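Ostora Carpet Library: Frequently Asked Questions

Welcome! We get a lot of the same questions at the counter and over the phone, so Apinya Wannasri and I sat down one slow Saturday and wrote out the answers the way we'd give them to you in person (which is to say, with a few detours along the way).

What exactly is a carpet library?

It works a lot like the other kind of library. You come in, browse the sample boards, and take home up to four at a time to live with for a week. Carpet looks so different under your own lamps and next to your own couch that we really do think a week is the least you should give it. Samples are free to borrow with a card on file, and we only charge if one doesn't come home to us.

How many samples do you have?

At last count, 189 on the open shelves. The oldest ones go back to when Yeshi Admasu ran the shop out of her garage in Ploturville, and she still drops in to tell us we've shelved them wrong.

I have kids, a dog, and a hallway that sees everything. What color should I get?

Oh, we love this question! Most people come in thinking dark carpet hides dirt, and then they find out that plain dark carpet shows every crumb and every pale hair. Plain cream has the opposite trouble. What you want is something in the middle with flecks in it, so the eye doesn't settle on any one spot. Grays and warm browns are the usual favorites, but we have some lovely speckled greens too, so do ask.
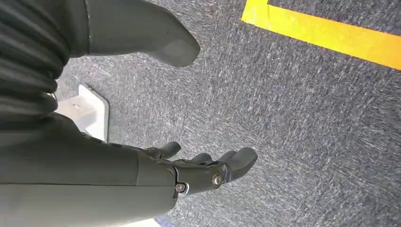
Speckled gray, always a popular choice for busy floors.

Should I choose loop or cut pile?

Loop pile is tougher and keeps its looks nicely in halls and home offices, but a cat with opinions can pull a loop and start a run. Cut pile is softer on bare feet and kinder in bedrooms, though it will show footprints and vacuum tracks. If you can't decide, take one of each home and walk on them in your socks.

Do I need a new pad as well?

Almost always, yes. An old pad has already flattened along the paths you walk, and new carpet laid over it will wear along those same paths. Zinash Belay can show you the different thicknesses, and she'll probably tell you that thicker isn't always better, especially on stairs.

How do I measure my room?

Measure the longest length and the widest width, including closets and doorways, and jot down where the door is. A rough sketch on the back of an envelope is just fine with us. Please don't order from your own numbers alone, though. We'll come out and measure properly before anything gets cut.

Something spilled on a sample. Am I in trouble?

Not at all! Blot it with a white cloth and plain cool water, don't scrub, and tell us what it was when you bring it back. We write it on the tag, and the next family is usually glad to know.

Can I mail my samples back?

Yes, just put your card number inside the box and send it to Ostora, P.O. Box 174, Ploturville.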